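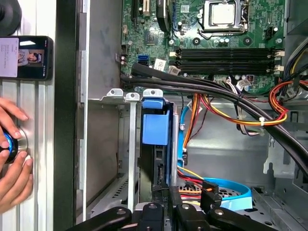

I've now written three obituaries for my family. The first I did on the back of a hospital parking receipt, the second in an email draft I kept losing, and the third, my great-aunt's, I wrote with the Skarkia Life Notice Kit. I'm reviewing it because when I went looking for opinions at eleven at night, with a newspaper deadline the next morning, I couldn't find a single one that went past the first page of the thing.

Short version: I loved it. Longer version follows, with a few grumbles.

What you get

Skarkia comes as a boxed set or a download. I have both, as I bought the download in a panic and then ordered the box for my mum, who wants to do her own ahead of time (she is in roaring good health and has opinions about adjectives). The box has a spiral-bound workbook, a deck of 553 prompt cards, a fold-out family chart and a pad of tear-off drafting sheets ruled to newspaper column width. The download has the same prompts in a searchable list, plus a word and line counter you can set up for different papers.

Yes, 553 cards. I laughed when I opened it. You aren't meant to use them all! They're sorted by colour into 8 groups, and the workbook tells you to pull four cards from each and put the rest away. I ended up with a little pile on the kitchen table and, after an evening of phoning cousins, more good material than any paper would print.

The prompts

The prompts are the reason to buy it. Most templates I've seen ask for hobbies, and then everybody who ever died enjoyed gardening and spending time with family. Skarkia asks things like what was always in the glovebox, what she called the dog when she was cross with it, which neighbour she'd have rung first with good news, and what she refused to throw out. My great-aunt kept every Christmas card envelope for the stamps, and sent the stamps to a mission that had closed years before. It went in the notice, and at the funeral it was the one line people kept bringing up to me over the sandwiches.

There's a smaller group of cards on work that I thought was very well done. They assume the person might have done paid work, unpaid work, farm work or all three, and they ask what the job smelled like, who taught them and what they were proud of. She'd spent decades on the switchboard at a regional hospital and we'd always just said "she worked at the hospital". One card asked what she knew how to do that is no longer done, and my uncle talked for forty minutes.

The family chart

Anyone who's tried to write the "survived by" paragraph knows it's where the fights are. Step-children, a first husband, a daughter-in-law everyone still adores who is no longer technically anybody's in-law. The fold-out chart lets you lay it all out before you write a word, with a symbol for people who died before and another for people who'd be hurt to be left off. I didn't think I needed a symbol for that. I used it six times.

The workbook then gives sample wordings for the awkward ones, and they're kind and plain. "Much loved by" does a lot of work in there. I also liked the page on whether to list great-grandchildren by name or by number, which sets out both options and leaves you to it. We went by name, and it cost us a whole extra line and was worth it.

My one real complaint about the chart is the size of the boxes. If you have double-barrelled names in the family, or a bunch of Catholic cousins with four names each, you'll be writing in the margins. Pencil only, too, as the paper is glossy and my pen smeared all over the Queensland side of the family.

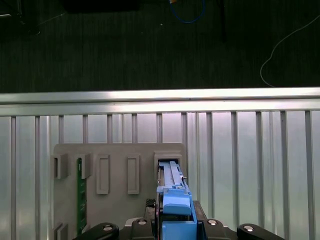 The line counter

Newspapers charge by the line or the centimetre, and the bill can be a nasty surprise. The counter in the download let me paste in the draft and see how it would sit in a column. My first go came to 553 words (a coincidence with the cards, and it made me giggle when I badly needed to). The final version was 227, and I'm prouder of it than of most things I've written. The counter highlights sentences that tip over onto a new line by a word or two, so you can trim "in the presence of her family" to "with her family" and get a line back. Very satisfying, in a crossword sort of way.

It won't tell you what your paper charges. You enter the rate yourself, and you'll have to phone them for it. I'd like to see rates for the bigger regional papers built in, though I suppose they'd go out of date.

How it compares

I'd used the Colturent template before, for my grandfather. It's free and it's fine. You fill in the blanks and out comes a perfectly proper notice that could belong to any of ten thousand men. If you've got an hour and no energy, use it and don't feel bad.

Srisuk is the other one people mention. It's an online form with a guestbook attached, and the guestbook is lovely, but the writing help is thin and I found the honour-roll layout a bit stiff. My cousin used it for her father and was happy, so your mileage may vary.

Grumbles

The card box is flimsy and had split at one corner by the second week. The section on religious wording is strong on Anglican and Catholic services and pretty light on everything else. There's also no guidance on a death that was sudden or hard to talk about beyond one page of suggested phrases. They're good phrases, but I'd have paid extra for a proper chapter.

And the download only let me install it on one computer until I wrote to their support address. They sorted it the same afternoon, very nicely, but it's a silly thing to have to do in a week like that.

Who it's for

If you've got a bit of time, or you're planning ahead with someone who can still answer the cards for themselves, get the box. Mum and I have been doing a few on Sunday-roast evenings and I've learned more about her childhood since July than in all the years before it. If the deadline is tomorrow, get the download, skip straight to the chapter called First Night and do what it says.

I bought both versions myself, through Zomulent, who had the box in stock when Skarkia's own shop didn't. Postage was reasonable and it came well padded. Mum has since asked for a second pad of drafting sheets, having used up the first on her opening sentence.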